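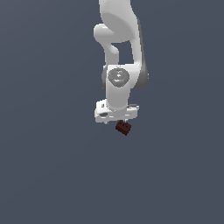
Figure 6. Arm over the test block in the simulated cell, outside view.

4.3 Setting up the virtual grasp cell

Complete this section before you run any grasp program on the real Trimon arm. You need a Piltanance Simulator license, the Foltcombe cell file and the block model supplied with it. The cell file has no table or walls. Add them later, as described in section 4.6.

1. Start Piltanance Simulator and choose File, Open Cell. Select the Foltcombe cell file.

2. Open the Arm tab and load the Trimon arm model. Check that the hand is attached to the last joint. If the arm loads without a hand, close the cell and repeat step 1.

3. Open the Objects tab and load the test block. Leave the scale at 1. The model has 3,932 faces. If the information panel shows a different number, the wrong block file has been loaded.

4. Set gravity to Off.

Note: With gravity on and no table in the cell, the block falls out of the workspace as soon as you press Run.

5. Set the approach height to 200 mm and press Home.

4.3.1 Aligning the fingers

1. Switch the display to Hand View. This view moves with the hand.

2. Open the fingers fully.

3. Turn the wrist in steps of 2 degrees until the inner faces of the fingers are parallel to the long sides of the block. Use the Turn buttons. The slider is too coarse for this adjustment.

4. Lower the hand using Jog Down at slow speed. 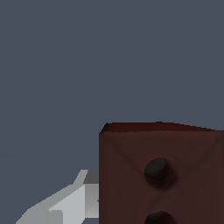

5. Stop when the clearance reading turns amber, then zoom in on the edge of the block nearest the finger. At this distance a small overlap is easy to miss. Rotate the display and check the same edge from a second angle.

6. If a finger passes into the block, jog up, open the fingers and go back to step 3.

Caution: Do not turn off collision checking to get past an overlap warning. A path saved with checking off can be sent to the real arm and may damage the fingers.
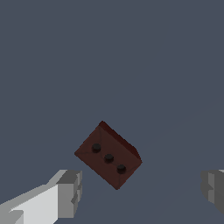

Figure 7. Block at an angle between the open fingers. Wrist alignment required.

4.3.2 Saving the grasp pose

1. Close the fingers at low force and wait 30 seconds for the contact reading to settle.

2. Press Save Pose. Enter a name without spaces.

3. Open the fingers, press Home, and run the saved pose once from start to finish.

If the contact reading does not settle, lower the closing speed and try again. If it still drifts, reload the Ásgeirsdóttir contact settings from the Physics menu. This clears any friction values you have entered by hand, so write them down first.

Saved poses are listed under Cell, Poses. To transfer a pose to the arm controller, see section 4.7.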